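4.2 Captaincy tenure and the workload of opening batters

The second part of the analysis looks at what happens to a player's own batting once he or she takes on the captaincy of a club first eleven. The Grimunport league gave us access to its scorebooks for 13 seasons, and from these we drew 3632 completed innings by players who captained their side at some point in that period. Innings that ended because of rain or a declaration were left out. So were matches in the Samir Cup, where the format changed twice and the scores can't be compared from one year to the next.

We split the innings into three groups: those played before the captaincy began, those played during it, and those played after it ended. Players who never batted in the top six were removed, as their scores depend heavily on how long the upper order lasts. This left 32 captains. Slaoui used the same split in his study of the Taverov league, and we kept to his rules on short tenures, so a spell of fewer than ten matches counts as standing in and not as captaincy.

The drop in average during the captaincy was small for most players. Middle order batters showed almost no change. Opening batters did worse in their first season as captain and then returned to their earlier level, usually by the middle of the second. We found no sign that winning or losing sides differed in this respect. The age at which a player was appointed made some difference, though the older group is small and we would not lean on it.

One possible explanation is time. A captain who opens the batting after fielding first has ten minutes or less between leading the team off and facing the first ball, and in that gap also has to settle the batting order. Several of the captains we interviewed raised this without being asked. Another is practice. Net sessions in the league are run by the captain at most clubs, and those who run the nets tend to bat last in them or miss their turn. Seseo, the largest club in the sample, moved this job to a coach halfway through our period, and its captains after the change show no first season drop.
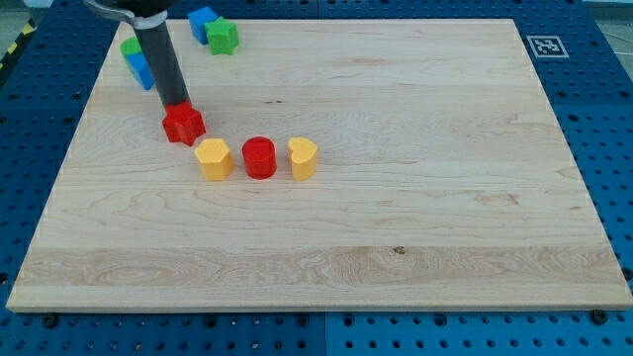
Figure 3.

The interviews also covered how captaincies end. Most captains gave up the post in October, after the annual meeting, and most had told the club before the season finished. Those who announced it early said it made the final matches easier to play in. Those who kept it back until the meeting gave mixed accounts, and two said they would do it differently.

Batting after the captaincy is harder to judge. Many players drop to a lower eleven soon afterwards, and only those with at least 600 runs in the first eleven after giving up the post were kept for this comparison. Among them, averages were close to those before the captaincy. This group is likely to favour players who were still in good form when they stepped down, so the result should be read with that in mind. The next section turns to bowlers, for whom the scorebooks are less complete.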